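Altgate Leisure and Wellbeing Centre
Member Health Advisory Group
Minutes of the July meeting, held Wednesday in the upstairs meeting room

Present: Isabelle Landry (chair), Dede Aidoo (gym floor lead), Normand Carrier (facilities), Yaneth Bermúdez (physiotherapy)
Apologies: Chantal Paquette (swimming)
Minutes: D. Aidoo

The meeting opened at 6.30 pm.

1. Minutes of the previous meeting

Agreed as a correct record, with one change. Under item 4, "ankle supports" should read "wrist supports". D. Aidoo to correct the file copy.

2. Matters arising

2.1 The cracked bench pad in the free weights area has been replaced under warranty by Skoretti. Invoice nil. Closed.

2.2 The chalk policy is still outstanding. N. Carrier reported that the supplier has sent samples of liquid chalk, but these have not been tried on the knurled bars. Carried forward.

2.3 Wording on the induction form about blood pressure medication has been amended. Y. Bermúdez has checked the new version and is content with it. Forms printed before the change are to be recycled and not used up.

3. Hand and wrist complaints among members

Y. Bermúdez spoke to her paper, circulated beforehand. The paper covers drop-in physiotherapy appointments since the last meeting. Hand, wrist and forearm complaints were a larger share of bookings than in the same period last year. Shoulder complaints were level. Knee complaints were slightly down.

She cautioned against reading too much into this. Drop-in members choose themselves, and the new booking page lists "hand and wrist" as its own heading where it used to fall under "other". Part of the rise may be down to the form.

The most common pattern was pain on the outer side of the elbow or along the back of the forearm in members who had recently moved to heavier pulling work. Most had increased load and number of sets in the same fortnight. A smaller group had pain at the base of the thumb, mainly rowers and kettlebell users.

I. Landry asked whether straps should be discouraged. Y. Bermúdez said no. Straps are reasonable for heavy sets where grip is the limit, but members who use them from the first warm-up set are missing an easy chance to train the hand. Floor staff can mention this at programme reviews.

N. Carrier asked whether the thicker bars bought from Girard might be a factor. These are 2 mm wider than the bars they replaced. Y. Bermúdez said it was possible but could not be shown from the bookings, as members are not asked which equipment they use. It was agreed to add the question.

Agreed: one line on equipment used to be added to the drop-in form. Review at the October meeting.

4. Grip and forearm session

4.1 D. Aidoo proposed a short supervised session on grip and forearm work, to follow the existing mobility class. Content would be finger extension with bands, wrist curls at light load, timed hangs, plate pinches and a slow carry. The session would last 20 minutes and need one member of staff.

4.2 Y. Bermúdez supported the proposal and asked that extension work come first. Members tend to arrive with tired flexors from the main gym and will skip the extension work if it is left to the end. She also asked that timed hangs be optional for anyone with a shoulder referral, with a seated towel squeeze offered instead.

4.3 There was some discussion of fine handling tasks for older members and for those returning after a wrist fracture. Y. Bermúdez uses picking, lifting and pouring tasks in clinic and would like a simple version available at the class. I. Landry was concerned about spillage on the sprung floor. It was agreed that any such tasks would be done at a table and kept off the exercise area.

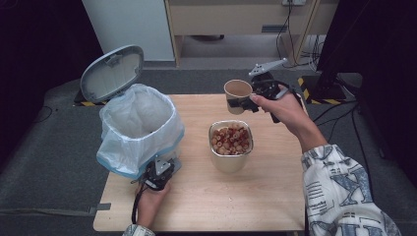
Beads in a steel container, with paper cup and lined bin.

4.4 The cost of bands and putty was put at £200. I. Landry can approve this from the current equipment budget. N. Carrier noted that bands perish quickly if stored next to the plant room wall and asked that they go in the studio cupboard.

4.5 Screening. Members with numbness, night pain or loss of strength in one hand are to be directed to Y. Bermúdez or their GP before joining. This is to be stated on the booking page as well as by staff in person.

Agreed: six-week trial, starting once the bands have arrived. Maximum of 7 places per session. D. Aidoo to lead.

5. Equipment hygiene

5.1 N. Carrier reported that Celtora has changed the formula of its surface spray. The new version needs a longer contact time before wiping. The label on the bottles does not make this clear and staff have been wiping straight away. A notice will go in the cleaning store.

5.2 Foam grips on the cable handles are splitting. Split grips cannot be cleaned properly and should be taken off the floor when found. Rubber replacements were preferred. Quote to be obtained, reference 1802 on the maintenance log.

5.3 I. Landry asked that paper roll dispensers be checked at the start of the evening shift as well as at opening. Agreed.

6. Swimming

Written report from C. Paquette taken as read. The lane timetable is unchanged. She asks for guidance for floor staff on shoulder pain in new front crawl swimmers, as members are asking at reception. Y. Bermúdez to draft one side of A4 and send it to C. Paquette for comment.

7. Any other business

7.1 Y. Bermúdez will be on leave for part of August. Drop-in appointments will be reduced and the booking page will show this.

7.2 D. Aidoo reported that the hand dynamometer reads low compared with the clinic unit. It is to be withdrawn from use until it has been calibrated. Readings taken since the last service should be marked as uncertain in member records.

Actions

D. Aidoo - correct previous minutes; order bands and putty; set up trial session; withdraw dynamometer.
Y. Bermúdez - screening wording; equipment question for drop-in form; shoulder guidance.
N. Carrier - chalk trial; spray notice; quote for rubber grips; calibration of dynamometer.
I. Landry - budget approval; evening check of dispensers.

The meeting closed at 7.50 pm. Next meeting in September, same room.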